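Subject: Re: [guesthouse-list] Doonas that won't stay put
From: Vy Phan
Date: June 2018

Manikandan Kartha wrote:
> Ours slides off one side by morning and drags on the carpet.
> Do you size up, or just tuck harder?

Hi Mani, hi all,

Size up, I reckon! We had the same grief at Irora until I started making the beds from the far side – pull across, walk round, then pull back a bit.

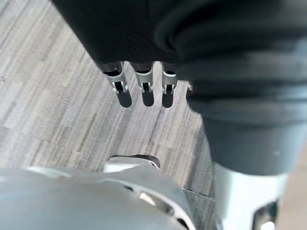 The other thing is where you grab it. Take the corner of the cover and the doona inside it together, otherwise you get a lovely flat cover and a big lump in the middle (ask me how I know). White ones hang over the side a fair way, and I like that, as long as they clear the floor. Our carpet's grey stripe and it sheds.

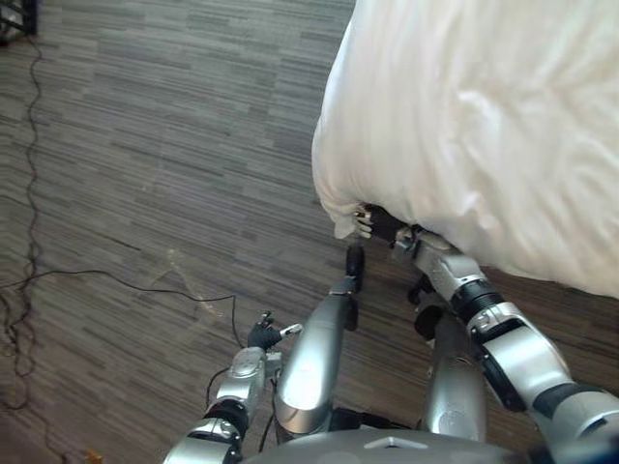 WASHING

Covers weekly, doonas every February. I do mine at 30 and they come up fine.

Cheers,
Vy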